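Bread table, morning check, January
Filled in by: Margit Bakke
Place: Rornudholm, breakfast room

## 1. Table top

- [x] Wiped with the cleaner from Grureck, then with plain water
- [x] No crumbs along the wall side
- [ ] Legs stable. One leg is still moving a little when I push. Sverre Lie has the key for it.

## 2. Baskets

- [x] No broken strands on the rim. I go with my finger all the way around, please do the same.
- [x] Floor of basket brushed between the ridges. Flour stays there very easily.
- [ ] Spare basket checked. Not done, it is in the storage at Plurkthorpe.

Comment: we have 9 baskets on the list and 6 in daily use. The white cloths must be washed before we line them again.

## 3. Bread

- [x] Rolls from Moura counted at delivery, 76 pieces
- [x] Tongs clean, one pair for each basket
- [ ] No bread directly on the table

Comment to the last point: I did not tick it. A spiral roll was lying on the white top, left of the brown woven basket. Bread that touched the table is not served to guests.
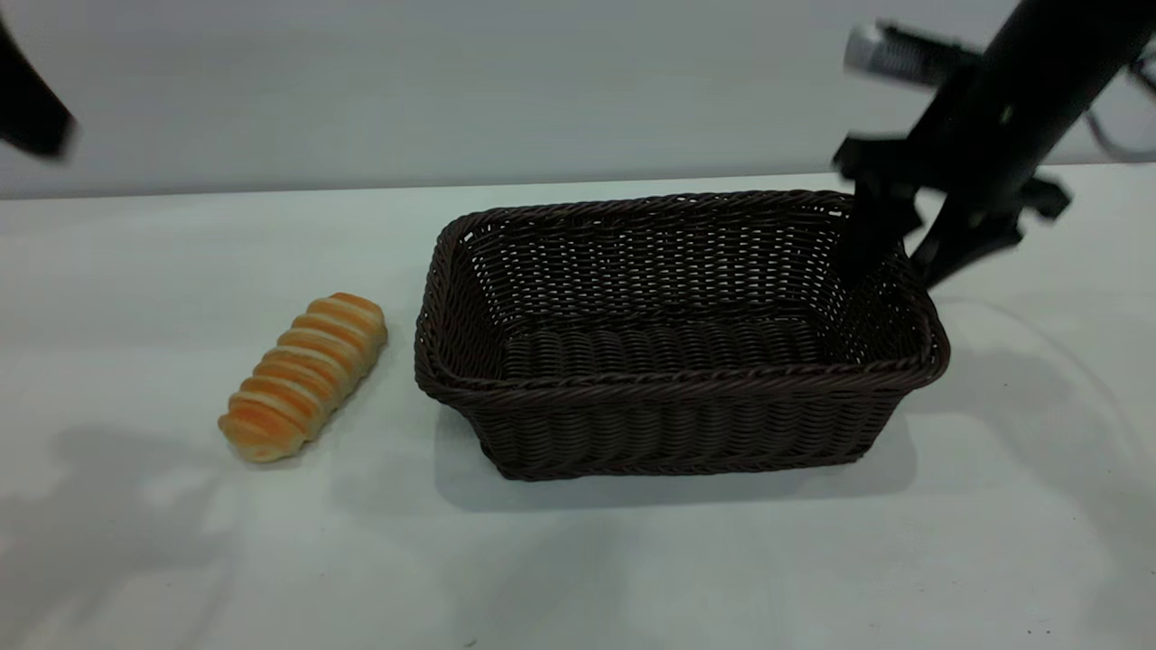 ## 4. Before opening

- [x] Allergen card is standing and can be read
- [x] Floor is dry
- [ ] Signed by second person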